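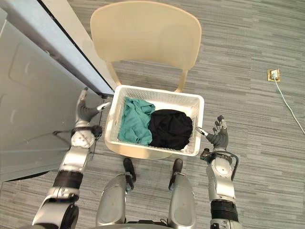 Free slow cooker lessons to begin in Gelatcombe

Turngate Community Kitchen has announced a course of free evening lessons for residents who wish to cook more of their weekday meals at home. The lessons will start in February and will be held at the kitchen's premises in Gelatcombe.

Each household taking part will be lent a slow cooker for the length of the course. The kitchen has 54 places to offer and received 114 applications before the list closed. A second course is planned for those who were not given a place.

The recipes were prepared by Renato Baluyot, head of teaching at Turngate. They include chicken and barley stew, lentil curry and a pork dish with pineapple -- all intended to be put together before work and eaten the same evening. Salt is kept low throughout, and no recipe calls for an oven.

The course is paid for by a grant of £2000 from the Sfeir Trust, which also supports the lunch club at Stevgate.

"Many residents told us that they rely on takeaways on working days," said Raed Qaisi, the kitchen's manager. "We wish to offer them something as easy."

Successful applicants will be informed by letter.

Comments (3)

marrowfat86
Will the recipes be put online for those of us on the second list?

Jean T
Did the lunch club one. The lentil curry is very good but double the ginger.

oldstevgate
Is there parking in the evenings?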